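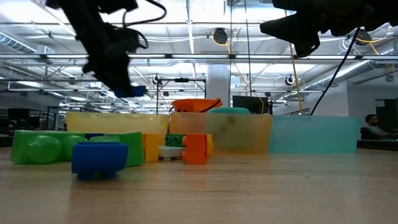 Figura 3. Bloques sobre la mesa, con los cubos de colores detrás.

3. Recoger y clasificar los bloques

Vale, ya tienes la mesa montada y los cubos en fila (si no, vuelve a la sección 2, que te espero). Ahora viene mi parte favorita del sistema Peneo: guardar las piezas de manera que mañana las encuentres a la primera. Yo lo hago cada tarde y me lleva 3 minutos, música incluida.

Antes de empezar, pon los cubos en línea al fondo de la mesa y deja libre la parte de delante. En casa los tengo en este orden: amarillo a la izquierda, naranja en el centro y verde azulado a la derecha. Tú puedes cambiarlo, pero elige un orden y no lo toques en un par de semanas, ¡que las manos se acostumbran enseguida!

1. Quita las tapas y déjalas a un lado. Yo tengo la mala costumbre de apoyarlas encima del cubo del centro y luego no hay quien meta nada.

2. Separa los bloques que sigan encajados. Tira recto hacia arriba, sin retorcer.

3. Empieza por los grandes. Los verdes y los azules ocupan mucho, así que van al cubo más ancho, tumbados y con los botones hacia el mismo lado.

4. Sigue con los amarillos y los naranjas. Los amarillos van a su cubo y los naranjas al suyo - fácil de recordar hasta con sueño.

5. Deja los pequeños para el final. Los blancos los meto con los amarillos, manías mías. Gijs De Graaf, que me ayudó a revisar esta guía, los pone con los grandes y también le funciona.

6. Pasa la mano por la mesa y por debajo del borde antes de tapar.

7. Coloca las tapas y presiona las esquinas, primero dos opuestas y después las otras 2.

Nota: el juego completo trae 191 piezas. No hace falta contarlas cada día, pero una vez al mes viene bien (yo lo hago en marzo y luego se me olvida hasta el verano, no sigas mi ejemplo).

Precaución: no llenes los cubos por encima de la marca interior. Si la tapa queda levantada, saca un par de bloques y pásalos al cubo de al lado.

Precaución: las piezas pequeñas, lejos de los menores de tres años. Guarda ese cubo en alto - en mi estantería Dreveo va a más de 90 centímetros del suelo.

Para lavar los bloques, pasa a la sección 4.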